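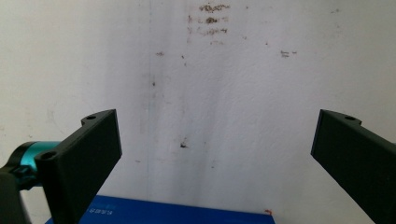 Tamis, l'outil de suivi boursier de Lolanon : beaucoup de filtres, peu de réponses

Par Cor Brouwer, 18 avril 2019

J'ai payé l'abonnement annuel de Tamis de ma poche, 216 euros, et je l'ai utilisé tous les matins pendant 16 semaines. Je le précise, vu que la plupart des avis qu'on trouve en ligne se terminent par un lien de parrainage. Le mien n'en a pas.

Le principe est connu. On choisit des critères (rendement du dividende, endettement, croissance du chiffre d'affaires, volatilité) et le logiciel sort une liste de valeurs européennes et américaines. Lolanon annonce 2180 titres suivis. Sur ce point, rien à redire, je n'ai presque jamais cherché une société sans la trouver. Les petites capitalisations belges et néerlandaises y sont, ce qui n'est pas courant à ce prix.

Les ennuis commencent avec la fraîcheur des données. Les cours sont différés d'un quart d'heure, passe encore. Mais les bilans ? Pour trois valeurs de mon portefeuille, les comptes annuels publiés en mars n'étaient toujours pas intégrés à la mi-avril. Un filtre sur l'endettement qui tourne avec les chiffres d'août dernier ne filtre pas grand-chose. J'ai écrit au support, on m'a répondu que la mise à jour était « en cours de traitement ». Elle l'est encore.

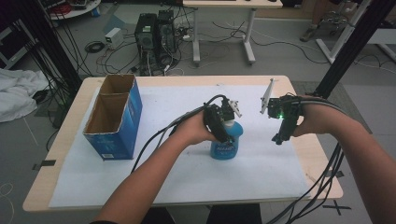 Bouteille bleue posée sur une feuille blanche, une pince autour du haut, une autre à droite.

Vient ensuite le fameux « score de solidité », noté sur cent, que la page d'accueil met partout en avant. J'ai cherché la méthode de calcul et je n'ai trouvé qu'un paragraphe où il est question de pondération dynamique. Quels critères, quels poids, révisés quand ? Mystère. Pendant la baisse de décembre, plusieurs valeurs industrielles que je suivais ont gardé un score très flatteur jusqu'au bout, puis l'ont perdu une fois le cours déjà par terre. Un indicateur qui me prévient après coup, j'en ai déjà un gratuit, c'est mon relevé de compte.

Le simulateur de portefeuille est plus sérieux. On peut entrer ses frais de courtage et la fiscalité sur les dividendes, et l'historique remonte assez loin pour traverser 2008. Attention quand même : par défaut, les frais sont à zéro. Ma stratégie « dividendes prudents » battait l'indice sans frais. Avec les tarifs de mon courtier, elle faisait moins bien. Il faut aller dans le troisième onglet des réglages pour s'en apercevoir.
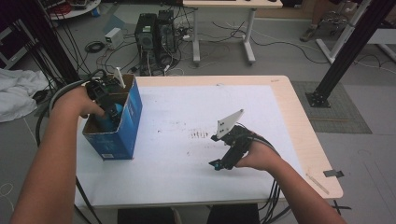 Carton bleu ouvert au bord de la table, pince plongée à l'intérieur.

Côté concurrence, Simard coûte 896 euros par an et s'adresse clairement à des gens qui en vivent. Nonholm est gratuit, laid, lent, et ses bilans étaient à jour pour les trois valeurs citées plus haut. Je n'en tire pas une loi générale, trois titres c'est peu, mais ça m'agace.

Les plus : l'étendue de la couverture, le simulateur une fois bien réglé, l'export vers un tableur qui marche du premier coup.

Les moins : des comptes en retard, un score opaque, des alertes par courriel impossibles à régler finement (tout ou rien, j'ai choisi rien).

Ma note : 5/10. Je ne renouvellerai pas, sauf si Lolanon publie la formule de son score et affiche la date des comptes à côté de chaque ratio. La reconduction est automatique, pensez à la désactiver dans « Mon compte » avant l'échéance.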